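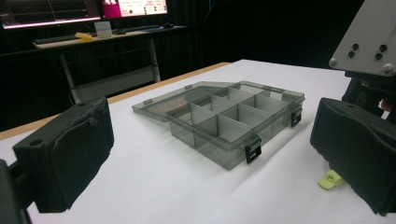

Subject: Re: [gripper-eval] Pad choice for the latch tasks
From: Otis Delacroix
To: gripper-eval list

Jaruwan Thepsuriya wrote:
> Before we order pads for the second pair of Anura handhelds I would
> like to settle foam against bare rubber. Our rubber set does fine on
> the box lids but slides off the latches when the approach angle is
> bad. Nipon says your padded set doesn't slide, but that the fingers
> are too wide to get at a latch without touching the wall next to it.
> Is that still the case? Also, does the wrist camera see both latches
> with the lid open, or do you have to turn the box?

Jaruwan,

Answers in order, with the usual warning that our numbers come from one bench and 2 operators (Pongsak and me).

Pads. We are still on the black padded fingers. Grip on smooth plastic is good and I have no complaint about sliding. Wear is the problem. The left pad is frayed along its upper edge, and the fuzz now shows up in the camera view as a soft outline where the older calibration script expects a hard one. Surachet changed the script to fit the inner face of the finger at half height and the width estimate settled down. If you order foam, order spares. I would plan on changing a pad every 700 cycles, and on looking at it well before that.

Finger width. Yes, still the case. The blocks are bulky, and on the gray organizer the tip touches the front wall before it is fully under the latch. Closing works anyway if you come down from above and push the latch with one finger while the other stays clear. Opening is worse. You have to catch the lower lip of the latch, and with a padded tip you can't feel when you have it. Pongsak gets it by sight. I mostly miss on the first try. The Plevari narrow tips would fix this, but they don't take the same mounting hole and I have not had time to make an adapter.

Camera. With the box at an angle, lid flat on the table behind it and the fingers wide open, both latches are in view and the compartments can be made out too. No need to turn it. What you lose is the latch itself during the last part of the approach, when the finger covers it. Moving the camera up 12 mm helped a little and cost us the view of the fingertips at full close, so I moved it back.

One thing you didn't ask about: tinted clear plastic on a white table is hard on the depth estimate. The open lid reads as tabletop in most of our recordings and the dividers come and go. Color alone is enough for a person reviewing the episode. I would not trust the depth channel for lid state. Nipon suggested a dark mat. I'd like to see one run with it before we change the bench for everybody.

Controller. Same recordings replayed on the Pristomis and on the Santoso. The Santoso follows finger width more closely near closed, and the Pristomis overshoots and then corrects, enough to pop the lid back up. Both were run at the default gains, so this isn't a fair test yet. Logging was at 1000 Hz on both, and I can put the width traces on the share if anyone wants to look.

My vote, for the order: foam on one handheld, rubber on the other, same box, same latches, both operators on both. If you agree I'll write up the run sheet. Please send the part number for your rubber set, the one on the wiki is for the old fingers.

Otis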